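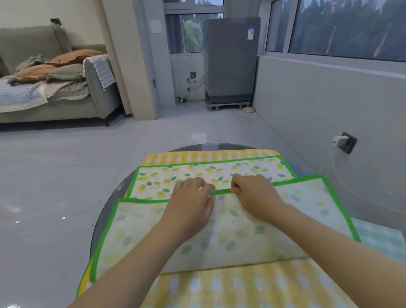 Page 2 of 19

Curkura folder keeps missing the top edge, glass table

Tagged under: Home robots > Folding arms > Setup and calibration

Yaowalak Rungrueang
21 May 2019

Setting up a Curkura two-arm folder, second hand, manual missing. Want it folding placemats. Green-bordered ones, white with a leaf and lemon print, lined up on the green seam the way you'd do it by hand, one hand flat on the cloth, other one pinching the edge. Table is round glass with a dark rim, yellow and white gingham cloth under the mat.

Left arm is fine, presses and holds. Right arm goes for the seam and closes on nothing, or takes the gingham up as well. Did the height calibration twice. Passed both times. Then 1,000 mm/s down to the slowest setting, no diffrence. Grip force is at 74, no idea if thats high.

Is it the arm or the table? Don't want to strip the wrist down if I don't have to.

Wim Hermans

Table. Had the same on a Waaka.

The height sensor is optical and glass messes it up, you get the reflection of the window or it reads straight through to the floor. Calibration passes because it only checks a few spots and if those land on cloth you're fine. Then the real pick is somewhere else.

What I'd do, in this order:
- everything off the table, power off, wipe the glass
- one plain matt cloth over the whole top, rim included, taped underneath so it can't creep
- gingham away for now. Small checks next to a small print, it can't find where one cloth stops
- curtains shut, run height calibration again with the cloth on
- teach the pick point again. The old one is saved against the old height, it does NOT update by itself

Start with the mat opened out flat. Folded in two layers the top edge sits higher than the bottom panel and you want a seperate pick height for each. Put the gingham back last, if you must.

Leave the wrist alone.

Willy Van Dijk

74 is too much for a cloth mat imo. Turn it down. Also clean the finger pads, mine were full of fluff

Els Wouters

Agree with Wim on the glass, but check the pads before you reteach anything. If one is worn the fingers close off centre and you'll be teaching it a wrong point. Slip of paper between the fingers, close, pull gently. Should drag the same on both sides. Mine didn't, new pair from the parts place in Brotstead, two screws each, ten minutes. Had to redo the grip zero after, it's in the service menu under Tools.

And don't let the mat corner hang over the rim. Arm drags it.

Contact us | Copyright Tarville Community Help | Back to top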